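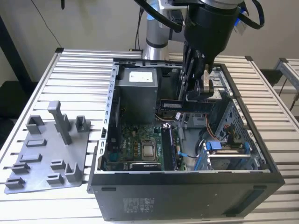
I've had the Clidberg refurbished tower for a few weeks now and promised Joyce Khaemba I'd write it up before she buys one for her daughter in September. So, Joyce, it's good! Mostly.

I paid 377 for it, and I'd buy it again for the case alone. Lay it on its side, take the panel off and everything is facing you. The drive bays have blue plastic rails and latches, so there's no hunting for tiny screws under the desk, and the long recessed handle makes it much less of a pig to carry upstairs (my old Hadura had nothing to grab and I've still got the dent in the skirting board).

Memory is the first thing most people will want to change. The slots are right next to the processor, and I managed mine in 12 minutes, including a cup of tea. Line up the notch, press evenly at both ends, and don't panic at how hard you have to push. I rang Despina Angelovski halfway through, convinced I was about to crack the board, and she told me to get on with it.

Now the moans. The wiring is a bit of a faff — the orange and red bundle runs down towards the drives, and I kept having to nudge it aside with a knuckle. The power supply is tucked up by the back wall, fine until you want to read its label with the tower upright. And the inside edges are bare metal, so mind your hands.

It's no good for big games, but for homework, photos and my endless spreadsheets it's plenty. Four stars from me, and I'd have gone to five if they'd put a proper manual in the box.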